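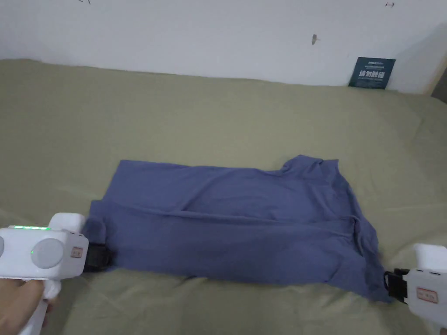 The blue T-shirt, folded across the middle.

The method Zullotov had sent ran to five pages, and most of it was about sleeves. She read it on the bus to Stumham and again on the stairs.

Every fold was done by hand, with a gripper in each fist. The grippers kept the record. Later a machine at Lurov would study the record and try the same folds with no hands behind it. She was paid by the finished garment. 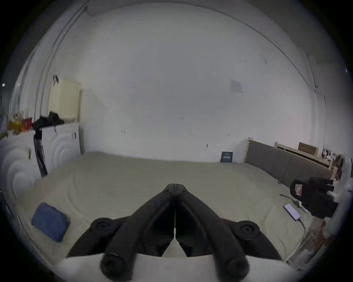 2 min read

By October she had sent in 792 folds. The result came back in a short table. The machine had managed 61 of its first hundred shirts, and the note under the table said it paused before each one — some seven seconds, with the jaws open over the cloth. The people at Lurov could find no cause for it. They asked whether she would look at her own recordings.

She looked. Before each fold she waited too. She had always done it, at her mother's ironing board and later in the laundry at Magbanua, deciding where the 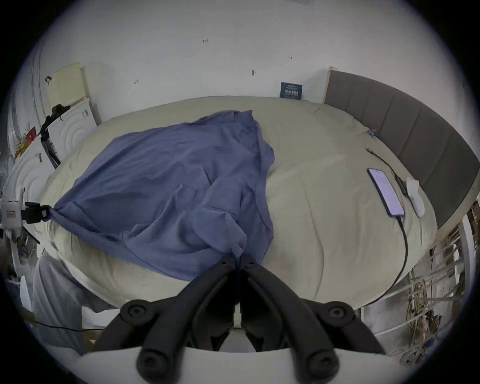
first crease should go. She had never thought of it as part of the work.

She wrote back that the pause was hers and asked if they wanted it taken out. The reply came before lunch. They would leave it in for now, it said, and could she do more long sleeves.

She picked up the grippers and went back to the bed.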